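Oil or hard wax for a pale wood table?

Posted in: Furniture and Finishing
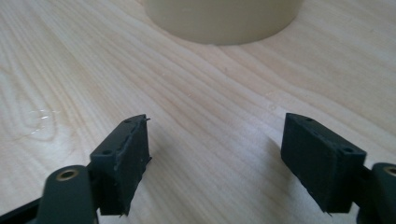

The table top as it is now.

parkside_pete
I'm after advice on refinishing a table top. It came from a house clearance near Parkside in July and I think it's beech, but I wouldn't bet on it. The top is 91 cm wide and was covered in an old varnish that had gone yellow. I stripped that and sanded to 120. We eat at it every day and there are two children, so it gets juice, felt tip and hot plates.

I've narrowed it down to Prova oil or Nurnen hard wax. The oil costs £20 a tin and the wax is £54. Is the wax worth the extra? I don't want it to go orange.

mortice54
Wax. I put Nurnen on our kitchen table four years ago and have done one patch repair in that time. Two thin coats, and I mean thin. Leave a full day between them. If you can see it sitting on the surface you've used too much.

Go to 150 before you start. 120 will show scratches when the light comes in low.

DrawerLiner
I'd go the other way. Oil is easier to live with if you have kids. When it looks tired you wipe it down, put another coat on in the evening and it's fine by breakfast. With hard wax you end up with shiny patches where people put their elbows.

mortice54
The shiny patches are from putting it on too thick. I've never had them.

DrawerLiner
I followed the tin.

hollow_lane
Both of them will yellow pale wood a bit. If colour is what matters most, look at a water-based lacquer. I used Sison matt on a birch desk and it has stayed very close to bare wood. The downside is that you can't patch it. Once it's scratched through you have to sand the whole top again.

parkside_pete
Thanks all. I hadn't thought about lacquer. Is the Sison all right with hot plates? We do use mats but not every time.

hollow_lane
A mug is fine. I wouldn't put a pan on it. I wouldn't put a pan on any of these, to be fair.

tansy_b
Are you sure it's solid? Plenty of tables of that age are veneered, and if you've already had a sander on it I'd check before going any further. Look at the end of the top. If the growth rings run through, you're all right. If there's a strip glued on the edge, stop sanding and do the rest by hand.

parkside_pete
Just looked. The grain runs through at both ends, and underneath I can see four boards joined.

tansy_b
Good, carry on then. Wipe it with a damp cloth before the last sanding to raise the grain, let it dry, then go over it lightly. It makes more difference than which tin you buy.

mortice54
Agree with that. And do the underside as well, at least one coat. A wide top finished on one side only can cup.

DrawerLiner
I've never bothered with the underside and mine is flat.

mortice54
How wide is yours?

DrawerLiner
60 cm.

mortice54
That might be why.

Ruddock
You lot do love spending other people's money. Buy the small tin of each, do two strips underneath, and spill some squash on them. Leave it overnight. I did this with three finishes and the cheapest came out best on my wood, which was ash. Yours could be different.

Also, oily rags. Lay them flat outside to dry, don't ball them up in the bin. They can catch fire on their own.

parkside_pete
Doing the test strips. Prova and Sison to begin with, as the shop doesn't have the Nurnen in a small tin. Will post back when they've had a week to harden.

tansy_b
Write on masking tape next to each strip which one it is. I forgot once and had to start again.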